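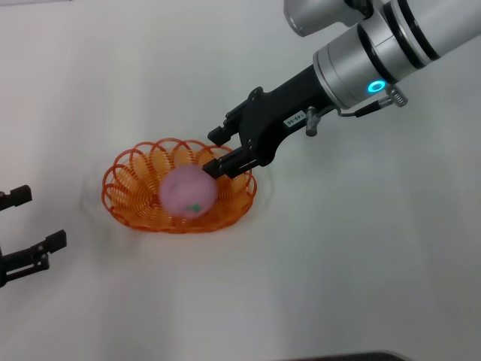
Item 10, table surfaces and small storage, Starnideo playroom. Passed, and with pleasure – Naheed Zaidi's team has kept this room so nicely since July! The off-white top is smooth, just what we like to see under little hands, and the shallow orange basket can stay in use as long as somebody runs a thumb along the rim each week and feels for rough ends.

Item 11, balls and loose toys. Passed. Please keep the smallest ones up on the high shelf.

Checked by Murray Whitcombe, 7 August 2024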